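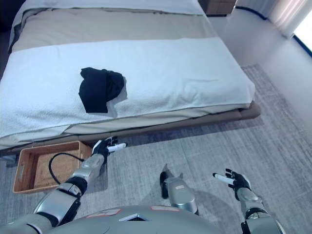 4.2 Comparison of Hand Controllers on the Garment Task

Figure 3. Head camera view at the bedside station. A black garment rests on a white towel on the bed, with both hands open and the storage basket on the floor at the lower left.

The second set of trials compared two controllers for the hands of the humanoid platform. The first, referred to here as the position controller, closes each finger to a set angle chosen before the trial. The second, the Plido controller, adjusts the closing motion from motor current and stops when the current passes a limit. The arms, the hands and the head camera were the same in both conditions. Only the software that commands the fingers was changed between blocks.

The task was to pick up one garment from the bed and place it in the basket. A dark garment on a light towel, as in Figure 3, gives strong contrast in the head camera view, and this arrangement was used for the main comparison so that errors in finding the garment would have little effect on the results. The towel presents a separate difficulty. Both the towel and the garment are soft, and a hand that closes too low will take hold of both. A trial in which the towel was lifted clear of the mattress together with the garment was scored as a double grasp, even when the garment later reached the basket.

Each controller was tested in 60 trials. At the start of a trial the garment was dropped by hand onto the towel and left in whatever shape it took. The operator then started the program and did not step in unless the robot made contact with the bed frame. The starting pose of the arms was fixed. The robot was free to use either hand, and the choice was made by the Solberg planner from the position of the garment in the head camera view.

The position controller produced more double grasps than the Plido controller. Most of them took place when the garment lay nearly flat, where the fingertips had to press into the towel to reach the lower layer of cloth. With the garment bunched into a higher shape, the two controllers gave similar results, and the difference between them was too small to support a firm statement. The Plido controller was slower. It paused at first contact and often made a second closing motion before lifting, which added roughly 2 seconds to each pick.

Dropped garments were recorded separately. The position controller held the cloth more firmly once a grasp was made and dropped it less often on the way to the basket. In 6 trials the Plido controller stopped closing too early, when a fold of the garment pressed against the side of a finger and raised the current before the fingertips had met. Raising the current limit removed this fault in later tests but brought back part of the double grasp problem. A single limit for all garments is therefore unlikely to be suitable, and the value used in the remainder of this paper is a compromise.

Placement caused few failures under either controller. The basket stood against the base of the bed, within reach of the left arm. Picks made with the right hand called for a longer path across the body, and these were excluded from the timing figures given above. They were kept in the grasp counts.

The head camera alone was used for all trials in this section. During the final part of the reach the hand can hide the garment from this view, and neither controller received a new position estimate after that point. The effect of adding a wrist camera is considered in Section 4.3. Logs from the hand motors were saved for every attempt, including practice attempts outside the scored blocks, for a total of 1,147 recorded closing motions. These logs were used to set the current limit.

Related items
Trultgate Household Handling Report: Soft Goods
Current Limits for Multi-Finger Hands: Notes on the Plido Controller
Vutell Wrist Camera: Mounting and Calibration
Choosing Between Left and Right Arm Reaches With the Solberg Planner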